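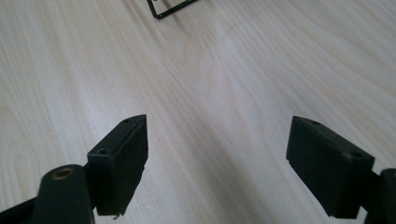
Why the Prindgate Reading Room Is So Quiet
Project report by Rania Kettani

2 comments · 11 shares

My question was simple enough to fit on the form: do people read more in a library when the tables are bigger? My tutor called this "refreshingly modest", and I have decided to take that as praise.

The Prindgate reading room opened in 1838 for the improvement of working men, who were let in after eight in the evening, when they were presumably too tired to improve. The early rule book bans whistling, wet coats and "disputation". Whistling is still banned. Disputation now has its own room upstairs, bookable by the hour.

Method

I sat in the room through most of June and handed a short form to anyone who looked up. I got 85 forms back. One was a shopping list, which I have left out of the results, though it was the most carefully filled in.

What I found

People at the long tables said they stayed longer than people at the small desks. They did not say they read more. When asked what they had been doing, the commonest answer was "revision", followed by "waiting for someone". One man wrote "hiding" and underlined it.

The small desks were popular with people who had brought their own lunch. Eating is against the rules, so they did it slowly, and the crisps took most of an afternoon.

Problems

My form asked about table size but never about chairs. Several people wrote about the chairs anyway, at length, in the margins. If I did this again I would ask about chairs and keep the tables for the margins.

I also moved the clock on my second visit to see it better and was spoken to.

Contact the Prindgate project page | Back to top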